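# Northorpe cup cell: equipment and spending plan

October 2021. Covers what the Ratmont lab wants to buy for the takeout-cup work, what it already has, and what I talked it out of. Maintained by Loïc Aubert, who also answers the emails from purchasing.

## What the money is for

The task is lidded coffee cups and cardboard carriers, handled by a two-finger gripper on each arm. It sounds cheap. So did the first quote.

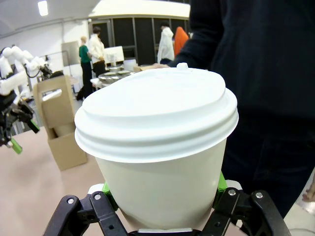 *Lidded cup in the gripper, green pads on either side, carrier on the table.*

## Already paid for

- arms, grippers, tables
- emergency stops (non-negotiable, so please stop listing them under "optional")
- cables, in a quantity I decline to audit

## To buy

| Item | Qty | Source | Status |
|---|---|---|---|
| Cups with lids | 2000 | Codena | ordered |
| Cardboard carriers | 200 | Codena | ordered |
| Green finger pads, pairs | 20 | Fankhauser | waiting for quote |
| Spare linkage screws | 16 | Fankhauser | waiting for quote |

Cups are a consumable. Purchasing filed them under "catering" in September and asked for a guest list. The right code is lab supplies, same as the pads. 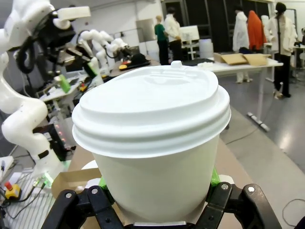
The pads are where the estimate is softest. We budget for replacing them in pairs, even when only one is worn, so that both fingers grip alike. Fankhauser sells them singly and charges for shipping as if each one had its own seat.

### Lids

Codena sells lids separately from cups. Order matching numbers, and order them on the same day, or you will own a very nice stack of open cups until the next budget period.

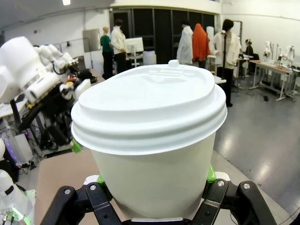 Petra asked why we don't order half the cups now and see how it goes. The price break is the reason, plus the fact that a second order means a second form.

## Not buying this year

- a third arm for the cell
- a dishwasher (disposable cups; I've replied to this twice)
- a custom carrier fixture, until someone can tell me which carrier

Clear lids stay on the list as a small separate line. They cost the same as white ones and go missing just as quickly.

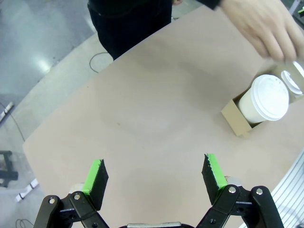

Could the person-hours for setting out cups go in the budget too, Henrik wants to know, given that they cost more than the cups? They could. They're in the staffing sheet, and changes to that sheet go to Northorpe accounts.

## Changing this file

Edit the table, put your initials in the commit message, and leave the status column alone unless you have the quote in hand.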